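How I Write to My State Rep (and Get an Answer)

I used to fire off emails to my representative at midnight, all caps, three topics at once, and hear nothing back. Then Akua Nyarko, who used to open mail in a statehouse office, sat me down over coffee and fixed my whole approach. So let me pass it along!

First, find out who you're writing to. Your legislature's website has a lookup page, you type in your address and up come your two people, one for each chamber. Write to those two. I know it's tempting to copy every member of the budget panel, but offices mostly sort by address and yours will go to the bottom.

Next, pick one bill and put its number in the subject line. Mine last February was "Please vote no on HB 2422 (Sorkham resident)." Boring, I know, but whoever opens it knows right away which pile it goes in.

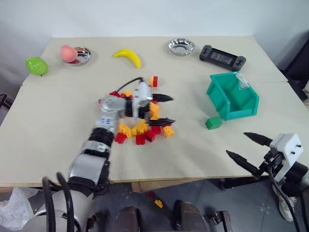 Two robot arms over red and yellow toy blocks on a table

Now the letter itself. Say what you want in the first sentence, then tell them how the bill touches your life. I wrote about my bus route and the extra 107 dollars a month I'd be paying if it got cut. Keep the party stuff out of it, even if you're steaming (I usually am). Marjatta on our team writes the angry version first, deletes it, and starts over, and her letters are great.

End with a question they have to answer, like "How do you plan to vote?" Then add your full name and street address. Don't skip the address!

If you haven't heard anything in a couple of weeks, call the office. Mid-morning works best for me. Give the bill number, say you wrote, and ask if there's a position yet. Be nice to whoever picks up, and write down their name for next time.

Recent posts
What to Say at a Public Hearing
Reading a Bill Without Falling Asleep
Manuela Farina on Her First School Board Race
Over 313 Signatures for the Jullar Crosswalk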